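Two nights at Praso

2023-05-19

I went along as a parent helper on the Year 6 residential at the Praso centre last week. It was my second time, as I went with my older one a few years ago. A few people have asked me what it was like, so I am writing it down before I forget.

We had 40 children and left school on two coaches. The drive took longer than planned because of roadworks outside Clirno, and we ate our packed lunches in a lay-by. By the time we arrived the first activity had been dropped, so the children went straight to their rooms to make their beds. Making a bunk bed from the inside is hard work for a ten-year-old. We had been told to let them get on with it, and we mostly did. One duvet spent both nights inside its cover sideways.

The head of the centre is Aivar Ots. He gave the safety talk in the hall and kept it short. No running on the jetty, helmets stay on until an instructor says otherwise, and phones stay at home. That last one applied to the children, but he looked at us as well.

Parents were split into day helpers and evening helpers. I was on evenings, which meant meals, wet clothes and the corridor until lights out. The drying room is small and was full by the first night. If your child is going in June, send old trainers and a second pair of old trainers. Name everything. I brought home a carrier bag of socks that belong to no one and it is now in the school office.

Meals were at long tables and each table had its own servers, who changed every time. The children fetched the food, served it out, scraped the plates and wiped down. The first tea was slow and a lot of peas went on the floor. By the last breakfast they had finished before the staff were ready for them. The teachers hardly spoke during all this. I found it difficult not to step in, and I did once, over a jug of custard. 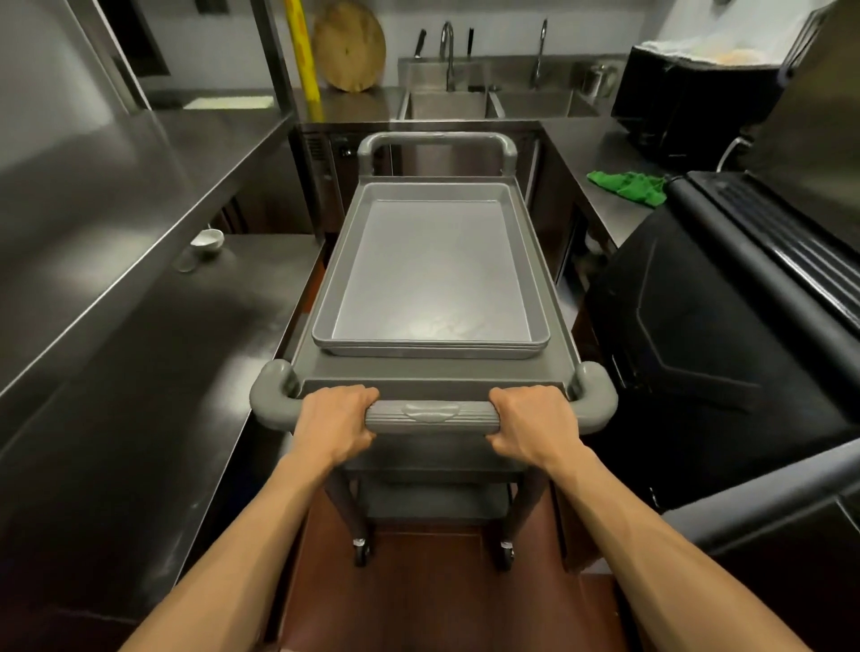 On the middle day they walked up to Prallent and back. I went on that one because a day helper had a bad knee. It is 2378 steps from the car park to the top according to a boy in my group, who started again from one whenever he lost his place, so I would not rely on it. We had rain on the way up and sun on the way down. Two of the girls who had said at breakfast that they were not going were at the front all the way.

The night walk was the part most of them talked about on the coach. They went out without torches along the edge of the wood, in a line, holding a rope. I stayed behind to sort out hot chocolate. There was some crying at bedtime, less than I remember from last time, and it was all over by eleven.

The cost came up at the parents' meeting and it will come up again. The school raised almost £2000 towards it from the spring fair and the quiz, and that went on the coaches. I would like next year's letter to go out earlier so people can pay in smaller amounts. I have said this to the office.

My daughter slept until ten the next morning and has not unpacked her bag.

Print this page
E-mail this to a friend

Recent posts
Name tapes or a laundry pen
Packing list for Praso, corrected
Quiz night results
Bite: the new lunch menu, first impressions
Swimming moves to the afternoon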